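Wurnanel ヘッドカメラキット WH-2 製品ページ

型番:WH-2
構成:カメラ本体、頭部バンド、記録ユニット、ケーブル1.2 m
質量:108 g(カメラ本体とバンド)
連続記録:236分(標準バッテリー使用時)
対応コントローラー:Lirnik L、Lirnik L Plus

WH-2は、人の手作業を頭の位置から記録するためのカメラキットです。記録したデータは、グリッパーやアームの動作学習に使うことができます。カメラは額の中央に固定し、レンズの角度は11段階で調整します。

この製品を発売する前に、私たちは他の二つの方式と比較をしました。一つは胸に付けるカメラ、もう一つは手首に付けるArainの小型カメラです。比較の担当はAkash Nishadで、作業は家庭の中の仕事から選びました。皿を拭く、洗濯物をたたむ、靴の手入れをする、などです。工場の作業は今回の比較に入っていません。

手首カメラは指先がとても大きく映りますが、もう片方の手が見えない時間が長くなります。胸カメラは両手が入りますが、しゃがむ作業では膝が邪魔になりました。頭の位置では、作業する人が見ている所と映像の中心がだいたい同じになります。
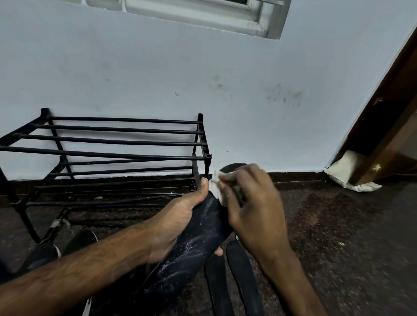 レンズの角度は、作業の高さによって変えてください。机の上の作業は角度4か5、床に近い作業は角度7以上をおすすめします。角度が浅いままですと、壁ばかりが大きく映り、手が画面の下に寄ります。学習には使えますが、手首より先の動きを細かく見たい場合は、もう一段下げた方がよいと思います。

小さい布やブラシのような物を指でつまむ動作は、どの方式でも難しいです。物が指に隠れるからです。WH-2だけで足りないときは、Arainの手首カメラを同時につなぐことができます。二台の時刻合わせはLirnikのコントローラーが行いますので、後で手で合わせる必要はありません。

グリッパー側の確認には、Ravmontの二指型と三指型を使いました。柔らかい布の物を下から支えて持つ動作では、三指型の方が安定しました。二指型は軽くて交換も早いですが、持つ位置がずれると物が回ります。この結果は私たちの試験室のもので、お客様の環境では違うかもしれません。

ご注意
・バンドは強く締めすぎないでください。長い記録では頭が痛くなることがあります。
・記録ユニットはベルトの後ろに付けてください。前に付けると、しゃがんだときに外れやすいです。
・記録カードは付属しません。
・旧型WH-1のバンドは使えません。

貸し出し
購入の前に試したいお客様には、32日間の貸し出しを行っています。比較のために、手首カメラも一緒に借りることができます。往復の送料はお客様のご負担になります。

貸し出しと技術のご質問は、Vikas Kaushikまでお問い合わせフォームでご連絡ください。日本語と英語でお答えします。

ページ更新:05/03/2026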